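How to keep a big sheet of paper flat on a white table?

Khôi Tiêu
Asked in Hutley, Desk and Workroom

Hello to all. I have a white table at home and I like to cover a part of it with large white paper when I work, so the top does not get scratches and marks. The paper comes from a roll and it always wants to go back to the roll shape. With normal tape I get it flat, but then the tape leaves glue on the table and I must rub it for a long time.

Also I do not know how to arrange the rest. I have a tripod and several cables, and when they cross the paper everything moves a little each time I touch something. What do you do with yours? I do not want to buy a new table, and I can spend 400 at most – in my money this is a small sum, enough for tape and maybe a cutting mat.

Trinh Hứa
12 people found this useful

I had the same problem with the roll. Cut the sheet in the evening, roll it the opposite way around a tube, put a rubber band on it and leave it until morning. After this it is almost flat. Then use painter's tape, small pieces, only on the corners, and take it away slowly.

For the arrangement, I keep the paper toward the front and everything with a wire behind it. The tripod can stand at the back too. If one cable must go to the side, let it go along the table behind the paper and not over it. I change the sheet when it gets dirty, so I leave the back edge free.

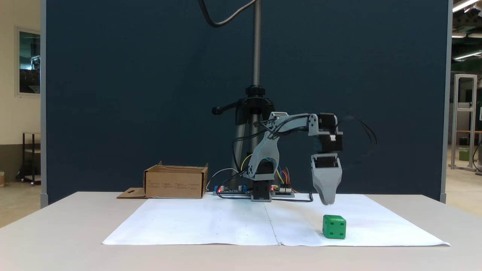
Lefteris Vasilakis

Buy heavier paper. I use 228 gram and it stays flat after one day under books. Thin paper will always make waves, especially when the room is humid.

Bảo Thái

I agree with Trinh about the painter's tape, but please test it first under the table, where it is not seen. On my old table it pulled off a little paint. For glue that is already there I use cooking oil on a cloth, wait some minutes, then dish soap and water.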